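7. Recovering from a Tight-Space Fault (Code 10)

Code 10 appears when both arms are stretched forward between two obstacles and the planner can't find a safe way back. The Sellow simulator raises the same code as the physical unit. Practice this procedure there first.

CAUTION: Do not clear the code while the arms are extended. The base can turn as soon as the code clears and drive a wrist into the wall.

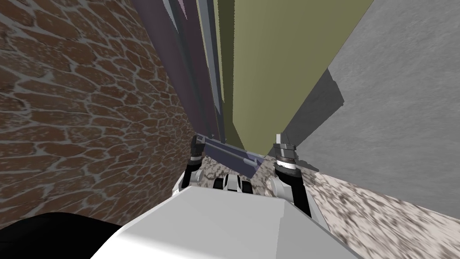
The joint load limit is set to 1,000 at the factory. When either arm passes it, the controller holds both arms in place and keeps the grippers powered. Check what lies near each hand before you send any command. In the Sellow view, the blue-gray bar slants from the left gripper down toward the right wrist rings, so a sideways move of either arm is a poor first choice. Leave the base locked at this stage.

To free the arms:

1. Press Hold on the Dirkeo console. The status line changes to HELD.
2. Open Arms > Manual and set the speed to 8.
3. Select the right arm and jog it straight back toward the body in short taps.

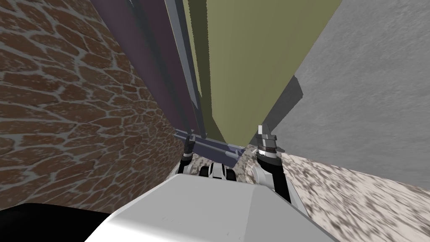 4. Watch the load value after each tap. If it rises, stop and jog the left arm instead.
5. Repeat until both arms show CLEAR on the console.
6. Select Base > Unlock, then back out in a straight line. Do not turn until the side sensors read clear.

NOTE: Software released before September shows the load value only after you let go of the jog key. Wait for the number to update before the next tap.

If the code returns during step 6, lock the base and check for a false contact. The arm's own shadow on a plain wall can be read by the depth filter as a solid edge.
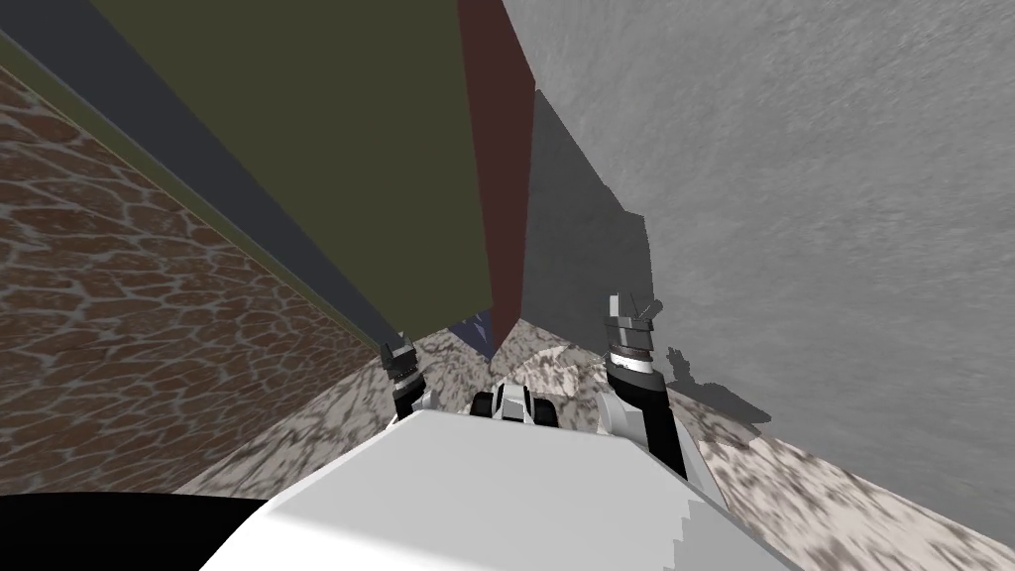
Figure 7-3. Shadow of the right arm on the gray wall, Sellow simulator.

To rule out a false contact, turn the depth filter off in Sellow and run step 6 again. Never turn it off on a physical unit. If the code still returns, save the log and send it to Huguette Gill at Lavoie support with the last load value for each arm.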